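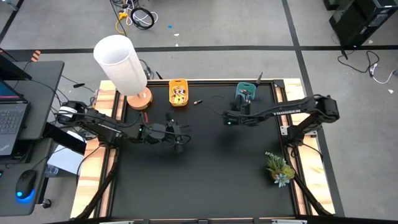 Inicio | Reseñas | Lecturas pendientes | Archivo

Me habían vendido «Monddale» como la novela policiaca del año, y ya sé que eso se dice de once novelas cada primavera. La compré igual, un viernes, en la estación, porque el tren salía con retraso y la otra opción era un libro de sudokus.

La firma Haruto Hamada, de quien no había leído nada. Son 500 páginas. La trama: desaparece la contable de una naviera, Zellness, en una ciudad portuaria que se llama Clustberg y que llueve siempre. El inspector Rathjen, divorciado, insomne, con una hija que no le coge el teléfono —sí, otro—, encuentra en la página 23 un recibo que cualquier lector medianamente despierto relaciona con el cuñado. Él tarda hasta la 147. Yo, mientras, esperaba que el autor estuviera jugando conmigo y que el recibo fuera una pista falsa.

No lo era.

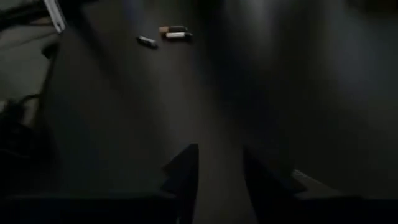

Me molesta más lo de los capítulos cortos. Cada 2 o 3 páginas, corte, y siempre en una puerta que se abre o una llamada a deshora. Se lee rápido, desde luego. También se lee rápido el prospecto de un jarabe, y no por eso lo recomiendo. Cuando Hamada se olvida del truco y deja hablar a la gente, la cosa mejora mucho: el interrogatorio de la viuda en la cocina es estupendo, con ella pelando patatas y contestando a todo menos a lo que le preguntan. Ahí vi al escritor que anuncia la contraportada. Luego vuelve la lluvia.

El final no lo cuento. Digo solo que depende de que una persona sensata guarde durante años un documento que la lleva a la cárcel, y que nadie en el libro se pregunta por qué.

Parece que en mayo sale la segunda parte. Supongo que la pediré en la biblioteca, por la viuda, si es que sale. Mientras tanto he vuelto a los relatos que dejé a medias en invierno y sigo sin decidir si me gustan.

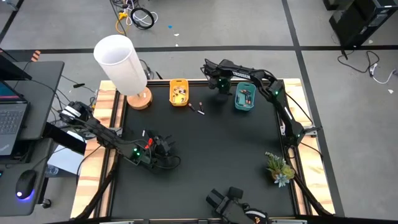
Brazos robóticos negros sobre la mesa de trabajo.

Contacto | © Todos los derechos reservados | Volver arriba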